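Stisari Building Services
Shared Laundry Room Inspection: Carel House, ground floor
Date: September 27, 2026
Form last revised: February

1. Floor and drainage
Floor drain clear of lint: Pass
Drain cover seated: Pass
Slip-resistant mat at sink: Fail
Comment: Mat edge curled along 43 inches. Replace before next inspection.

2. Water supply
Shutoff valves turn freely: Pass
Supply hoses free of bulges and cracks: Pass
Line pressure: 58 psi
Comment: Hose on second washer is the older rubber type. Serviceable, but order braided.

3. Machines
Cabinets level, no rocking on spin: Pass
Door gaskets intact: Pass
Panel fasteners tight: Pass
Comment: Keep top surfaces clear of loose items while machines are in use. Vibration moves them toward the edge.

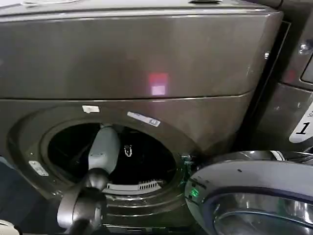

4. Dryer exhaust
Duct joints taped with foil tape: Pass
Outside flap opens and closes: Fail
Comment: Flap sticks about halfway. Lint packed behind the hinge. Duct was last cleaned at 400 hours of run time per the Toom log. Clean again now and reset the log.

5. Electrical
Ground-fault outlets trip and reset: Pass
Panel labels legible: Pass
Comment: Breaker label for the sink light is handwritten. Acceptable.

6. Air and lighting
Exhaust fan runs: Pass
Room temperature: 72 F
All light fixtures working: Pass

Open items: mat (1), exhaust flap (4). Enter both in Gidance under the building number. Hose order is advisory and does not hold up sign-off.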